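Dressing Your Bear: Questions We Get Asked a Lot

Welcome! If you've landed on this page, you probably have a small stuffed bear in one hand and a small sweater in the other, and the two aren't getting along. We've been making bear clothes at Pirnis for a good while, and the same questions come up so often that we finally sat down with a pot of coffee and wrote out the answers.

Which size should I order?

Measure around the tummy with the fur pressed flat, and then once more with the fur fluffed up. Go by the fluffed number. A shaggy bear takes up a lot more room in a hoodie than a smooth one, and the Plerkano size (our smallest) is cut a little generously through the middle for exactly those bears. If yours falls between two sizes, take the bigger one and roll the cuffs.

Head first or arms first?

With a pullover hoodie we like to go head first, then one arm, then the other. Gather the whole thing up in your hands the way you would a toddler's sweater, ease it over the ears one at a time, and only then go looking for the sleeves. Some customers swear by feet first, and on a slim bear with a big head that can be the easier road!

The arm won't come out of the sleeve. Help?

Oh, this is the big one. Reach into the cuff from the outside with two fingers, find the paw, and draw it toward you while your other hand holds the shoulder seam still. Please don't tug on the fur. If the sleeve has bunched up into a ring, smooth it back toward the shoulder and start over.

How do I take a hoodie off again?

Lay the bear down on its back on a clean surface, slip both arms free, and work the fabric up over the head. Pulling by the hood alone stretches the neckline, and it won't spring back.

Will fleece pill?

A little, yes, and sooner if the bear is much loved. A fabric comb takes care of most of it. We tried more than 74 fabrics before settling on the Perron fleece and every soft one pilled in the end, so we chose the one that felt nicest.

Can I wash it?

Cool water, gentle cycle, inside a pillowcase, then flat on a towel overnight. Keep it out of the dryer, please. The bear itself should stay out of the machine unless its own tag says otherwise.

Do you still make the light blue?

We do, and it's still our favorite on a white bear. The next batch should be ready in May.

White bear, light blue hoodie:

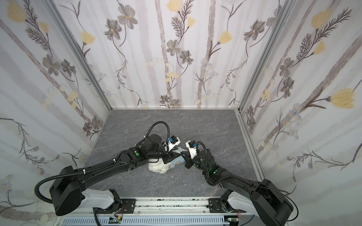
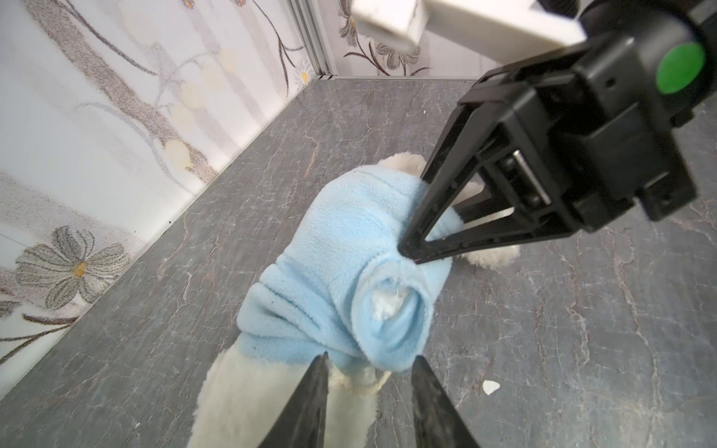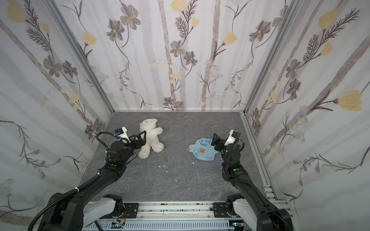 Written by the Pirnis workroom
Filed under: Bear Clothes, Sizing, Care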